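Técnico/a de operação assistida -- linha de preparação, turno da manhã
Hallus, unidade de Trestora

Procuramos uma pessoa para trabalhar ao lado de braços robóticos que, segundo a brochura do fornecedor, "praticamente trabalham sozinhos". O advérbio é o seu posto de trabalho.

A unidade de Trestora prepara kits de peças para oficinas e pequenos fabricantes. Até abril, tudo era separado, conferido e embalado à mão por uma equipa de 53 pessoas. Continuamos a ser 53. O que mudou foi a distribuição do dia: menos horas a levantar caixas, mais horas a ensinar uma mão mecânica a pegar numa anilha sem a atirar ao chão. As costas agradecem. A paciência ainda está em negociação.

O que vai fazer

Arrancar e parar as células do seu setor, às 6h30 e às 14h30.
Guiar o braço nos movimentos novos e repetir até ficarem bem. Depois repetir com a peça virada ao contrário, porque é assim que ela chega.
Trabalhar com o catálogo Vistia, que tem 198 referências. A célula trata de 179 delas. As restantes são suas, com os nossos cumprimentos.
Registar as paragens no sistema Landry, em português compreensível. "Fez aquilo outra vez" não conta como descrição de avaria, embora todos saibamos ao que se refere.
Mudar proteções e limpar pinças no fim do turno.

O que pedimos

12.º ano ou experiência equivalente em armazém, produção ou manutenção. Não é preciso saber programar; quem souber será ouvido com interesse e depois mandado para a linha como os outros. É preciso ter boa vista para o pormenor e à-vontade para carregar no botão de paragem sem pedir licença a ninguém.

O que oferecemos

Contrato sem termo após o período experimental, subsídio de refeição, seguro de saúde e até 5 semanas de formação paga, acompanhada por quem já fazia este trabalho antes dos braços. O salário é o do escalão de técnico, acima do de operador. Foi uma condição posta pela equipa quando a automação entrou, e a direção demorou menos a aceitá-la do que a escolher a cor dos coletes.
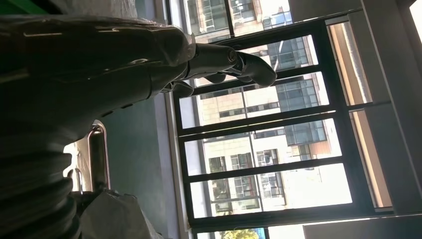 Perguntam-nos muito, nas entrevistas, se o objetivo é dispensar gente daqui a uns anos. O acordo interno diz que nenhum posto é extinto por causa das células e que qualquer mudança de funções passa primeiro por uma conversa com o próprio. O texto está afixado junto ao relógio de ponto e é enviado a quem o pedir antes de se candidatar.

Candidaturas

Envie o currículo, de preferência com menos de duas páginas, a Isabelle Dhillon, dos recursos humanos. Dispensamos a carta de motivação. Em vez dela, conte-nos em poucas linhas uma ocasião em que uma máquina o ou a irritou e o que fez a seguir. A entrevista inclui uma visita à linha com Brayden Fehr, chefe de turno. Traga calçado fechado.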